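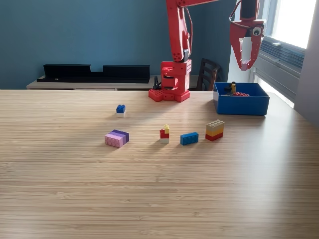 Small builds on the wooden table, with the open blue tray at right. Photo: Maarja Žukauskas

The Brick Room at Hurkwood

The brick room is on the second floor of the old Galtiritz building, at the end of the hall past the coat hooks. It opened in January with one table, a few chairs and a collection that came to us in four moving boxes. This page is for people who want to see what gets built here and how the room is set up.

The collection

The first inventory came to 2128 pieces, not counting figures, wheels or anything too chewed to keep. Most of it is secondhand. A family on Prorken Street gave us the largest box, which was heavy on red and blue, and the pinks and purples came later from a yard sale. We are well supplied with basic bricks and short on roof slopes, hinges and plates longer than eight studs. Windows are always gone by noon.

New donations are washed before they go in with the rest. We use a mesh bag in a sink of lukewarm water with a little dish soap, then spread everything on towels overnight. Please don't run bricks through the dryer before you bring them in. We have had two bags arrive that way and most of it had to be thrown out.

Small builds

A lot of what people make in the room is small. In the photo there is a blue brick on a thin white plate, a pink and purple stack, and a red and yellow one on a white base. The stack farther right goes red, yellow, tan from the bottom up. None of them takes more than a minute to put together, and they are a good way to start if you haven't handled bricks since you were ten.

One warm-up that works with almost any group is the three-piece build. Everyone takes three pieces without looking too hard and makes something that stands up by itself. Then you pass it to the left, and the next person adds one piece or takes one away. Younger kids like to name the results. We have had a mailbox, a cake, a very short giraffe and several things called "tower."

Another is copying. One person builds a stack behind a book and describes it out loud, and the other person tries to match it from the description. Colors are easy. Which way the studs face is where people get stuck, and it can get loud.

The blue tray

Open trays with low sides work better on the table than bins do. You can see everything in one, and small hands can get a flat piece out without tipping it over. The blue tray in the photo has a yellow and black brick figure standing in it, with a flat red piece beside it. Trays can be moved anywhere on the table, but please don't take them onto the floor. They get stepped on.

We sort by shape first and color second. It took us a while to settle on that. When everything was sorted by color, a person looking for one small red plate had to dig through all the red there was. Now the flat pieces live together, and so do the two-by-fours, and finding things is much faster. If you aren't sure where a piece goes, leave it in any tray and it will be sorted at closing.

Table, wall and shelf

The table is light wood with a fine grain, and small pieces show up well on it, apart from the tan and white ones. The wall behind is teal blue. We painted it ourselves with two cans from Marinho Hardware — the second coat made a big difference. The low shelf along that wall is light wood too, close enough to the table that the two look like they were bought together. They were not.

The room is 240 square feet, so we keep it to twelve people at a time. The chairs are a mix. The dark wooden ones with slatted backs are sturdier than they look, but they scrape, so lift them if you can.

Keeping a build

Finished builds can stay on display for a week if there is space. Put your name on a slip of masking tape and stick it to the bottom, never across the studs. After that they are taken apart and the pieces go back into the collection. If you want a picture of yours before then, take it near the window in the morning, when the light is even and there is less glare on the plastic.

Large builds are welcome, with one limit: nothing wider than 60 centimeters, or it won't go through the door of the display cabinet. The tallest tower so far reached 94 centimeters on the floor mat and came down during lunch.

Sending us pictures

If you have photos of things you built in the room, leave them at the front desk or send them in with your first name and a short title. Close-ups are fine, and so are pictures of the table in the middle of a session with everything still spread out. Please ask before sending in photos that show other people's children.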